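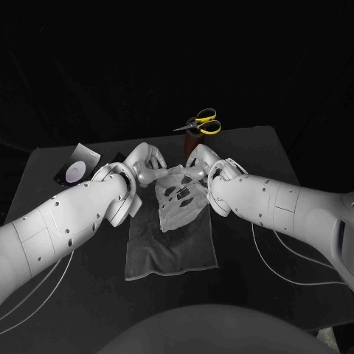
A light gray cloth with dark patches, gripped at its top edge.

The Lallasham cloth is a household wiping cloth from the river town of Lallasham. It is first recorded in the 1700 accounts of the Brovthorpe estate, which paid for 36 of them. The original was plain linen, hemmed on all sides.
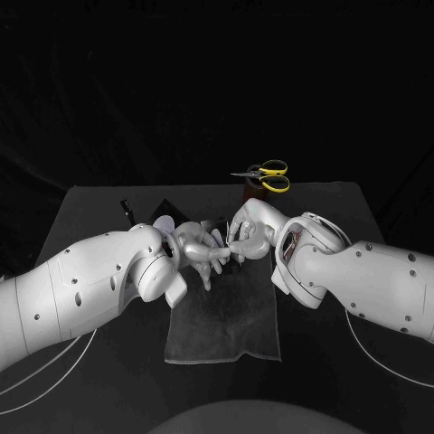 Two robot arms meeting over a dark gray tabletop.

Weaving moved to Warkholm when the Lallasham mill closed. Cotton replaced linen there, and the hem was cut to two sides. Dagmar Říha, in her study of the trade, lists 466 patterns, most of them checks.
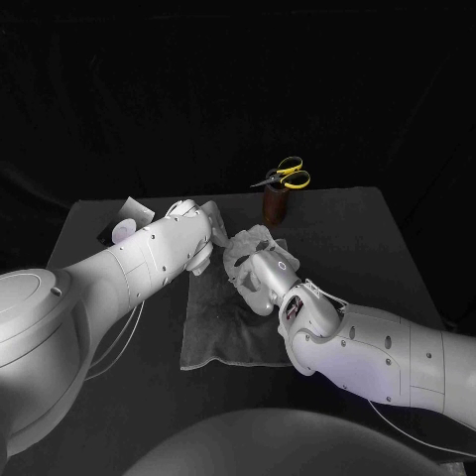 Dark grey tabletop with a black fabric backdrop.

Folding customs differ. In Kuruc the cloth is folded in thirds and hung over a rail. In Warkholm it is

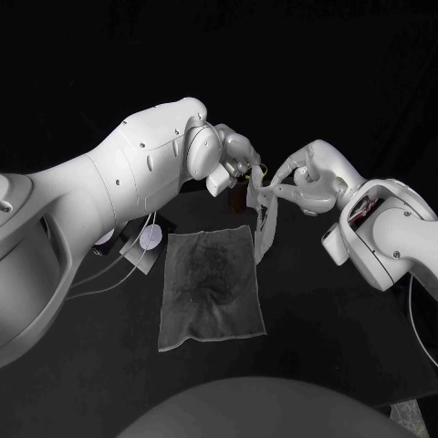

folded in half twice and kept in a drawer. Rónán Keogh traces the second habit to the narrow kitchens of the mill houses. Both towns still hold a cloth fair in May.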